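Truvivside 생활법률 상담 게시판
분류: 학교·학원·돌봄 > 영상정보 열람
작성일: 2025년 6월 13일
조회 1,422

방과후 돌봄시설의 CCTV 열람 요청이 거부된 경우의 절차에 관하여 문의드립니다

Drutport

초등학교 2학년 자녀를 둔 보호자입니다. 자녀는 지난 1월부터 젬몬트(Jemmont) 방과후 교실에 다니고 있습니다. 해당 시설은 어린이집이 아니며, 학원으로 등록되어 있는 것으로 알고 있습니다. 복도와 교실 두 곳에 CCTV가 설치되어 있다는 안내문은 입학 당시 확인하였습니다.

며칠 전 자녀가 귀가한 뒤 오른쪽 팔 위쪽에 손가락 모양으로 보이는 멍이 있는 것을 발견하였습니다. 자녀에게 경위를 물었더니 간식 시간에 자리에서 일어났다가 지도교사가 팔을 세게 잡아당겼다고 하였습니다. 같은 날 저녁 소아청소년과에서 진료를 받았고 진료기록도 남아 있습니다. 다만 아이의 진술이 일관되지 않은 부분이 있어, 단정하기에 앞서 영상을 직접 확인하고자 합니다.

다음 날 시설에 전화로 열람을 요청하였으나, 원장은 다른 원생의 얼굴이 함께 촬영되어 있으므로 개인정보 보호를 위하여 보여 줄 수 없다고 답변하였습니다. 대신 교사와의 면담을 주선하겠다고 하였습니다. 면담 자체를 거절할 생각은 없으나, 영상을 확인하지 못한 상태에서 면담을 진행하면 상호 주장만 오갈 것으로 우려됩니다.

문의드리는 사항은 다음과 같습니다.

첫째, 다른 아동이 함께 촬영되었다는 사유만으로 열람을 전면 거부할 수 있는지 여부.
둘째, 영상이 자동으로 삭제되기 전에 보존하도록 요구할 수 있는 방법.
셋째, 경찰 신고를 먼저 하여야 하는지, 아니면 열람 절차를 먼저 밟아야 하는지 여부.

시설 측에 보관기간을 문의하였으나 담당자가 부재중이라는 답변만 받았습니다. 유사한 절차를 경험하신 분이나 관련 업무를 아시는 분의 답변을 부탁드립니다. 교사 개인을 비방할 의도는 없으므로 실명이나 세부 위치에 관한 질문에는 답변드리지 않겠습니다.
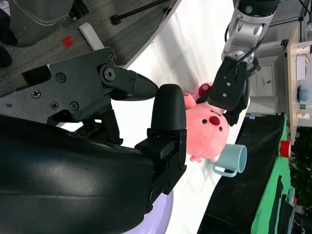
Saadet Tuncer

문의하신 순서와 달리 둘째 사항부터 말씀드리겠습니다. 시간이 지나면 돌이킬 수 없는 부분이기 때문입니다.

영상정보의 보관기간은 시설의 종류에 따라 다릅니다. 어린이집은 영유아보육법에 따라 60일 이상 보관할 의무가 있으나, 학원으로 등록된 시설에는 같은 규정이 그대로 적용되지 않습니다. 이러한 시설은 자체 운영방침에서 정한 기간이 지나면 영상을 삭제하는 것이 일반적이며, 저장장치의 용량에 따라 그보다 일찍 덮어쓰기가 이루어지기도 합니다. 따라서 오늘 중으로 서면 보존요청을 하시기를 권합니다. 전화 통화만으로는 요청 사실을 나중에 증명하기 어렵습니다. 내용증명 우편이 가장 확실하고, 배송에 걸리는 시간이 염려되시면 같은 내용을 문자메시지나 전자우편으로 먼저 발송하신 뒤 우편을 뒤따라 보내시면 됩니다.

보존요청서에는 다음 사항을 기재하시기 바랍니다.

요청인의 성명, 연락처 및 아동과의 관계
아동의 성명과 소속 반
보존을 요청하는 날짜와 시간대
촬영 장소(교실, 복도 등)
보존을 요청하는 사유
회신을 받고자 하는 방법

시간대는 다소 넓게 잡으십시오. 간식 시간만 특정하였다가 실제 상황이 그 전후에 있었던 것으로 밝혀지는 사례가 있습니다. 등원 시각부터 하원 시각까지 전체를 보존 대상으로 적으시고, 열람 대상은 그 안에서 따로 좁히시는 편이 적절합니다.

다음으로 첫째 사항입니다. 개인정보 보호법은 정보주체가 본인의 개인정보에 대한 열람을 요구할 수 있도록 하고 있으며, 만 14세 미만 아동의 경우 법정대리인이 그 권리를 행사할 수 있습니다. 자녀가 촬영된 영상은 자녀의 개인정보에 해당합니다. 다른 사람의 이익을 부당하게 침해할 우려가 있는 경우에는 열람이 제한될 수 있으나, 다른 아동의 얼굴이 나온다는 사정은 통상 모자이크 등의 보호조치로 해결할 수 있는 문제입니다. 시설 측이 그러한 조치를 검토하지 않은 채 전부를 거부하였다면 이의를 제기하실 수 있습니다.

열람 요구는 구두로도 가능하다고 보는 견해가 있으나, 시설이 마련한 열람요구서 양식이 있으면 그 양식을 사용하시고, 없으면 개인정보 보호 관련 고시의 서식을 참고하여 제출하십시오. 법정대리인임을 확인할 수 있는 가족관계증명서와 신분증도 준비하시기 바랍니다. 시설은 원칙적으로 요구를 받은 날부터 10일 이내에 열람하게 하거나, 정당한 사유가 있으면 그 사유를 알리고 연기 또는 거절하여야 합니다. 거절 통지는 반드시 문서로 받아 두십시오.

모자이크 처리 비용의 부담 주체는 자주 다툼이 되는 부분입니다. 시설이 실비를 청구하는 경우가 있으므로 금액과 산출 근거를 미리 확인하셔야 합니다. 열람과 사본 교부는 구별되는 문제이므로, 우선 현장 열람부터 요구하시면 절차가 비교적 빨리 진행됩니다.

셋째 사항에 관하여는 법률상 정해진 선후관계가 없습니다. 아동학대가 의심되는 경우에는 누구든지 112로 신고할 수 있고, 열람 결과를 확보하여야만 신고가 가능한 것도 아닙니다. 신고가 접수되면 수사기관이 영상을 확보할 수 있습니다. 다만 수사가 시작된 이후에는 시설이 수사 중이라는 이유로 보호자의 열람을 미루는 일이 있습니다. 그러한 경우에도 시설의 판단이 타당한지는 별도로 다툴 수 있습니다.

자녀의 진술에 관하여 한 가지 덧붙입니다. 보호자께서 같은 질문을 반복하시면 아동의 답변이 질문에 맞추어 달라질 수 있습니다. 처음 들으신 내용을 날짜, 시각과 함께 아동이 사용한 표현 그대로 적어 두시고, 그 이후의 상세한 확인은 전문기관에 맡기시는 것이 바람직합니다. 멍 부위는 날짜가 확인되도록 촬영하여 보관하시고, 진료기록 사본도 발급받아 두십시오.

본 답변은 일반적인 절차를 안내한 것이며, 구체적인 사안에 대한 법률자문을 대신하지 않습니다.

이 답변이 도움이 되었다고 표시한 회원: 453명
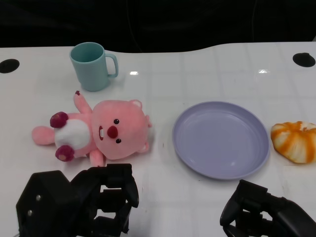
Obi

저희도 작년에 비슷한 일이 있었는데 경찰부터 부르는 것이 제일 빠릅니다. 원장에게 요청서를 내고 기다리는 동안 영상이 지워지면 아무 소용이 없습니다. 저희는 신고하고 나서 경찰관과 같이 가서 그날 바로 확인하였습니다.

그리고 다른 아이들 부모 전원에게 동의서를 받아야 볼 수 있다고 하면 그대로 믿지 마시기 바랍니다. 저희 때도 같은 말을 들었고 동의서를 받으러 다니느라 2주를 허비하였습니다. 그사이 단체 대화방에 소문이 퍼져서 사이가 나빠진 집도 있습니다.

면담은 가시더라도 혼자 가지 마시고, 무슨 말을 하였는지 바로 적어 두십시오. 비용 문제는 저희는 내지 않아서 잘 모르겠습니다.

답변에 달린 댓글

Drutport
두 분의 답변에 감사드립니다. 안내하신 대로 보존요청서를 문자메시지로 먼저 발송하고 내용증명을 접수하였습니다. Obi 님께 여쭙습니다. 신고 이후 시설에 계속 다니셨는지, 혹은 바로 그만두셨는지 알려 주시면 참고하겠습니다.

Obi
바로 그만두었습니다. 수강료는 남은 날짜만큼 돌려받았는데 처음에는 교재비를 빼겠다고 하여서 조금 실랑이가 있었습니다.

Saadet Tuncer
Obi 님의 답변 중 동의서에 관한 부분을 보충합니다. 다른 보호자의 동의를 받으면 보호조치 없이 열람하는 것이 수월해지는 측면은 있습니다. 그러나 동의를 받지 못하였더라도 보호조치를 거친 열람까지 막히는 것은 아니므로, 시설이 동의서를 유일한 방법으로 안내하였다면 그 근거를 서면으로 요구하시기 바랍니다. 아울러 경찰관이 동행하여 당일 확인하는 것은 사안과 현장 사정에 따라 달라질 수 있습니다.

시설이 기한 내에 회신하지 않거나 거절을 유지하는 경우에는 개인정보침해 신고센터(국번 없이 118)에 상담 및 신고를 접수하실 수 있고, 개인정보 분쟁조정위원회에 조정을 신청하는 방법도 있습니다. 학원의 운영에 관한 사항은 관할 교육지원청에 민원을 제기하시면 됩니다. 각 기관의 소관이 다르므로 동일한 민원서를 그대로 제출하시기보다 기관별로 요청 사항을 나누어 작성하십시오.

Drutport
추가로 말씀드립니다. 오늘 오후 시설에서 연락이 와서 해당 날짜의 영상을 별도로 저장해 두었다고 하였고, 보관기간은 30일이라고 하였습니다. 열람요구서는 가족관계증명서를 첨부하여 내일 제출할 예정입니다. 저장하였다는 사실을 문서로 받아 두는 것이 좋을지 문의드립니다.

Saadet Tuncer
받아 두시는 것이 좋습니다. 저장한 날짜와 시간대, 카메라별 파일의 수, 저장한 사람의 성명이 기재된 확인서면 충분합니다. 정식 문서를 꺼리는 경우에는 통화 내용을 정리하여 문자메시지로 보내시고, 내용이 맞는지 회신을 요청하십시오.

관련 게시글
학원 중도 해지 시 교재비 공제의 범위 (조회 622)
보호자 면담 내용을 녹음하여도 되는지 여부 (조회 264)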